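Can a Robot Do the Chores Yet?

Some robots can do some chores. No robot can do all of them. To see why, it helps to know what a chore is made of.

What a chore is made of

Think about clearing a table. You look for the cup. You work out how far away it is. You open your hand, close it round the cup, lift, carry and let go. Each of these is a separate task for a machine, and a mistake in one spoils the next.

A robot needs three kinds of part to do this. Sensors, such as cameras, collect information. A computer decides what to do. Motors move the joints.

Why homes are hard

In a home, things move. A chair is pushed back, a sock is dropped, the cat sits down in the doorway. Soft things are a special problem. A towel can be crumpled in so many ways that a robot may never meet the same shape twice.

Robot vacuum cleaners manage because their job is small. They stay on the floor and do not pick up your toys. The Drallia, a folding machine tested by the engineer Orathai Kaewmanee, took 4 minutes to fold one shirt. It could not fold socks at all.

Why workshops are a little easier

In a workshop, people can decide where things go. The light stays the same and the parts are hard, so they keep their shape. A common job is sorting: pick up a part, put it in the right place, and go back for the next one.

Sorting still has difficulties. Two parts of the same kind may lie at different angles, and the gripper must turn to match each one. Shiny metal reflects light, which can confuse a camera. Small parts can slip.

At the Redholm workshop, Fongchan Hemmin keeps a record of every part a robot tries to pick up. In March it made 2,234 tries and dropped 11 parts. A person then had to pick those up.

A robot arm with a black gripper reaches over a metal tray. Two brake pads lie on the mat at different angles.
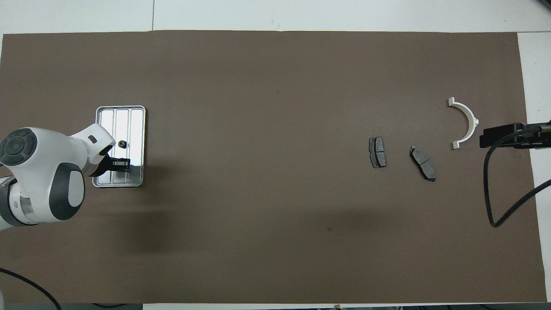

Words to know

Gripper: the part of a robot that holds things. A parallel gripper has fingers that stay in line with each other as they open and close.

Joint: a place where an arm can bend or turn, like your elbow.

Sensor: a part that measures something, such as light or pressure.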